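Getting your first pick-and-hold working in Grimen (a walkthrough from someone who got stuck a lot)

Posted September 14, 2023 in Tutorials

I've had a paid seat on Grimen since April, and I keep getting the same email from people who try the free trial: "I loaded the arm, I loaded my part, I closed the gripper, and the part fell into the void. What did I do wrong?" Probably the same thing I did! So I'm going to go through the whole first session, start to finish, the way I wish somebody had sat down and gone through it with me.

Quick background if you haven't run into it. Grimen is a robot simulator made by a small outfit called Clastudico. You get a library of arms and grippers, you bring your own parts, and you test whether a grip is any good before you tie up a real machine. I pay for my own seat and they haven't sent me anything, not even a sticker. I'll tell you what I like and what I don't as we go.

What you need before you start

A computer with a real graphics card. I tried it on my old laptop and the fan sounded like a hair dryer.

One part file. Pick something small and a little awkward. A plain cube will teach you nothing, because a cube will hold no matter what you do. I use a little ribbed piece my friend Ilze Zariņš modeled for me, and all those ridges make it a great test (more on that when we get to contact settings).

An hour with no phone.

Step 1: Start from the blank scene

When you open Grimen it wants to drop you into the demo workshop, with the benches and the conveyor and so on. It's pretty, and you should close it. Go to New, then Blank, then say no when it offers to add a floor.

I know, a robot with nothing under it feels wrong. But if there's a floor or a table, your part can rest on it, and you'll think your grip is holding when the table is doing all the work. I lost most of an evening to that one. Leave the background on the dark default too. Light parts show up nicely against it and you don't get any shadows confusing you.

Step 2: Load the arm and the hand

Open the Library panel and pick an arm with a two-finger hand. Any of them will do for this. Set the mount to overhead and drag the arm down until the hand is somewhere near the middle of your view. Don't fuss over exact numbers, you'll be moving the camera around anyway.

Now click on the hand by itself and check that it's listed as attached to the wrist. If it says "placed" instead of "attached," right-click and choose Attach. A placed hand will look perfect right up until you move the arm, and then the arm leaves without it. Man-lok Tseng, who answers questions on the user forum, must have typed that answer 150 times by now, and he's still nice about it every time.

Step 3: Bring in your part

Import, choose your file, and look hard at the units box. Grimen guesses, and it guesses wrong about half the time for me. My ribbed piece came in the size of a refrigerator the first time I did it. If your part looks huge or you can't find it at all, undo, import again, and switch the units.

Give it a color while you're there. I make mine a peachy orange so I can tell in a second what's part and what's robot. Gray parts near gray fingers are a misery, and you'll be squinting at that spot a lot.

Then turn gravity off for the part only. It's a checkbox in the Physics tab. We'll turn it back on in a few minutes.

Step 4: Line up the grip

Drag the part up to the hand. You want it under the fingers first and then between them, and you want to check from at least two sides. From the front it can look dead center while it's really sitting way behind the fingertips.

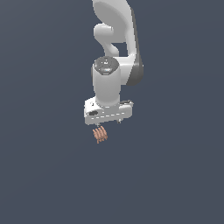 I like to tilt the part a bit at this stage and see how the fingers meet it. With a ribbed shape you have a choice: the pads can press across several ridges, or they can end up riding along a single groove. Across is much better. Along a groove, the part wants to slide out like a bar of soap.

Use the arrow keys for the last little bit of movement. The mouse is too jumpy for it, and there's a snap setting that's on by default that will keep yanking your part to places you didn't ask for. Press S to turn snap off. (This is my number one complaint about the program, for the record. Who wants snap on when they're lining up a grip?)

Step 5: Fix the contact settings

Okay, this is the big one, and it's where that "fell into the void" email comes from.

When you import a part, Grimen wraps it in a simple outer shell for collisions. For a block or a bottle, fine. For anything with ridges or a hollow in it, the shell covers over all the interesting bits, so the fingers are closing on an invisible smooth blob. You close the gripper, it looks like it's touching, and the moment there's any weight the thing slips.

Select the part, open Contact, and change Shell to Detailed. You'll see a slider for how many pieces it breaks the shape into. It starts at 4. For my part I set it to 16 and that was plenty. Going higher just makes everything crawl, and I couldn't see any difference in the grip.

Next, friction. Leave it where it is! I mean it. Everybody's first instinct (mine too) is to crank the friction way up until the part sticks. Sure, it'll stick, and then your real gripper will drop the real part and you'll be mad at the software. Fix the shape and the position first. Touch friction last, and only if you have some reason to believe your real material is grippier than the default.

Step 6: Close, then turn gravity on

Close the fingers slowly. There's a force readout at the bottom of the Gripper panel, and you want to see it climb on both fingers. If only one finger is showing a number, your part is off center, so open up and nudge it over.

Once both are reading, wait a couple of seconds and turn gravity back on for the part. Then keep your hands off everything and watch for 12 seconds of simulated time. A bad grip usually lets go right away, but a sort-of-bad one will creep, and the creep is easy to miss if you hit Stop too early.

If it creeps, go back to Step 4 and change the angle. If it drops straight out, go back to Step 5 and make sure the Detailed setting saved (it doesn't always save if you click away too fast, you have to hit Enter).

Step 7: Shake it

My favorite part. Under Tests there's one called Wiggle, and it swings the wrist around in a little pattern. Start on Gentle. If your part makes it through Gentle, try Medium. I don't bother with the top setting, since no job I've ever had moved like that.

Save the grip when you're happy with it. It stores the finger opening, the part angle, and the contact settings together, so next time it's two clicks.

So is it worth paying for?

For me, yes. I tried Olau before this, and Olau is easier on day one, with friendlier menus and a much better manual. But I couldn't get at the contact shell at all, and for odd little parts that's the whole game. Suleiman Etim swears by Chuang and keeps telling me to switch. I've only watched over his shoulder, so I won't pretend to review it.

What I'd fix in Grimen: the unit guessing, the snap default, and the help pages, which read like they were written for the people who built it. The trial is also too short to learn much if you start in the demo workshop, so please don't start there.

What I love is being able to put one arm and one part in a completely empty space and just look at the grip from any side I feel like. I've gotten a lot pickier about finger placement since I started doing that.

Next time I'll do the same thing with the suction hand, which Hok-lam Chu has been bugging me about. If your part still falls after Step 5, leave a comment with your shell setting and what shape you're holding, and I'll take a look.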